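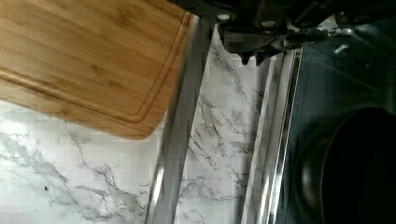
Counter Resets, Ten Months In

17/09/2022

I have been putting off writing this up because the numbers kept moving. They have settled enough now to be worth a post.

Background for people who don't follow this blog for the work entries: I am an operations planner at Sellen. We run furnished apartments for companies that need to put staff somewhere for a few weeks or months. We have 314 units in total. I came up through housekeeping, spent four years on the floor, and now I write the task lists and build the rosters. Since last November, 16 of our units at the Eskildsen building have been part of a trial in which a mobile arm from Nuvitz does part of the kitchen turnover.

"Part of" needs defining. A kitchen turnover on our sheet is broken into line items: clear, wipe, check, restock, place. The arm does "place" and a piece of "check". It puts loose counter items back in their set positions and it reports anything it can't match. It does not clean, it does not open the refrigerator, and it does not handle knives or anything with a cord under tension. The housekeeper does the clearing and wiping first, then starts the arm from a tablet and moves to the bathroom.

The place positions come from a layout file. Each unit has one. The file says where the cutting board goes and which way round, how far it sits from the stove, what lives against the backsplash, and so on. Before the trial these layouts existed only in the heads of the people doing the work, plus a laminated card inside one cabinet door that was usually out of date. Writing them down took me most of five weeks and was the most useful thing to come out of the project so far, and it had very little to do with robotics.

Some technical notes, in no special order.

The strip between the counter and the stove is a problem area. There is metal trim next to stone, next to more trim, next to a glossy black surface, and the reflections change with whatever lights are on. Early on, the arm would stop above this area and wait for a person to confirm the edge. We fixed most of it by adding a rule: ceiling lights on, blinds down, before start. Housekeepers dislike the blinds rule. It adds a trip across the room, and they have to remember to put the blinds back up for the guest. I agree with them, and I have asked Nuvitz for a version that doesn't need it.

Cutting boards go well. The fingers on our gripper have toothed tips, and a board with a groove gives them something to hold. Thin plates are slower. Mugs are fine singly. Stacked mugs count as one object until the arm tries to lift the stack, at which point it usually asks for help.

Overlap is the next thing. The layout file assumes each item has its own footprint. Guests do not live that way, and neither do housekeepers. In most of our kitchens the toaster ends up with a corner over the board, with everything else pushed back in a row along the tile so there is somewhere to make a sandwich.
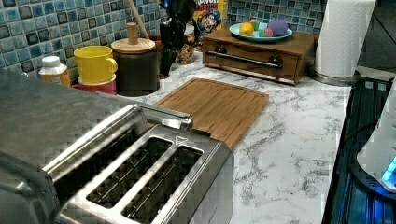

The original software treated every overlap as a fault and sent a notice to Flistitz, our scheduling system, which then opened a task and assigned it to whoever was on shift. For the first few weeks people were getting called back to a unit to move a toaster two inches. We had 525 of these in the first quarter of the trial. I pulled the list and read all of them, and most should never have been raised. Overlap is now a warning in the end-of-run report, and the housekeeper reads it on the way out.

Food is a separate category and was handled badly at the start. Our policy for long stays is that opened dry goods belong to the guest until checkout, and at checkout they go. The arm has no view on checkout dates. It can be told that a cereal box is a cereal box, and it can be told to leave it alone. Whether the box should still be there is a question for a person with the booking open. We now mark all food as "do not touch, report". The same goes for anything in a bowl or on a plate, whether it looks like fruit or not.

As of this week the arm has logged 3000 runs. A run is one kitchen, start to finish, including the ones where a person had to step in.

Now the part I was asked about by two readers, which is what it does to the jobs.

Nobody at Eskildsen has lost hours so far. That was a written condition of the trial and it expires when the trial does, so I would not read too much into it. The content of the shift has changed. The place step was light work at the end of a heavy sequence. You had scrubbed the stove, your back hurt, and then you had a few minutes of standing upright and putting things straight. Take that out and the remaining work is denser. Minutes per unit went down on paper, and the complaints about sore shoulders went up. I had not planned for this. The time study I used treated all minutes as equal.

We changed the roster in the spring. Each person now has one fewer unit per shift in the trial group and a fixed break after the third. On cost, this gives back a good part of what the arm was supposed to save. My manager has the figures and is not delighted with them.

The second change is in who knows what. The experienced people used to notice things while placing: a loose knob on a bread box, a paper towel holder with a wobbly base, a pan with its coating going. The arm doesn't pick these up unless the object fails to match its stored shape. Small repair reports from the trial units dropped after we started, and for a while that was presented as good news. I don't think the kitchens got any better. I have added a one-minute look-over to the sheet, done by the housekeeper after the run, with a free text box. Reports are climbing again.

Third, training. New hires in the trial units learn the tablet before they learn the kitchen. When the arm is down for service they are slow at placing, and they check the layout file for every item. People who started before last November don't open it at all. I would like every new hire to do their first month in the units without an arm, and that request is sitting with the regional office.

Open items on my list:

Blinds rule, waiting on Nuvitz.
Overlap threshold for toasters, currently set per unit by hand, should be one value.
Stacked mugs. Either the layout file allows them or we ask people not to stack. I prefer the first.
End-of-trial terms on hours, in writing, before anyone talks about adding units.

Comments are open. If you work in turnover anywhere with similar equipment, I would be interested in how you count the light minutes, or whether you count them at all.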